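Search this book
Enter keywords Go

Print this page | E-mail this page

December 4, 2025
By Siu-fong Lui

Chapter 2
Folding and Sorting Household Cloths

Most homes own more cloth than they think. Towels, napkins, dust cloths and table covers all pass through the same few steps — they are gathered, spread out, folded and stacked. This chapter takes up the spreading and folding. Washing was covered in Chapter 1, and storage comes later.

Start with a clear, flat surface larger than the cloth. Lay the cloth down with its long side toward you and smooth it from the center outward. Small wrinkles can stay for now, but the corners should lie flat before you make the first fold.
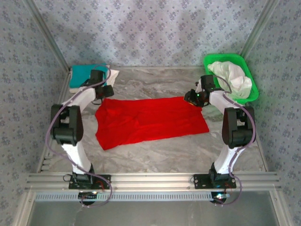 Keep unfolded pieces in a basket and finished ones in a stack, well apart. When a stack holds more than one size, put the largest piece at the bottom. Colors may be mixed in a stack, although many people like to keep white cloths together.

Key terms: half fold, third fold, face side, stack edge.

Before reading on, fold one small towel in half and then in thirds. Write down which fold took longer — you will need the answer in Section 2.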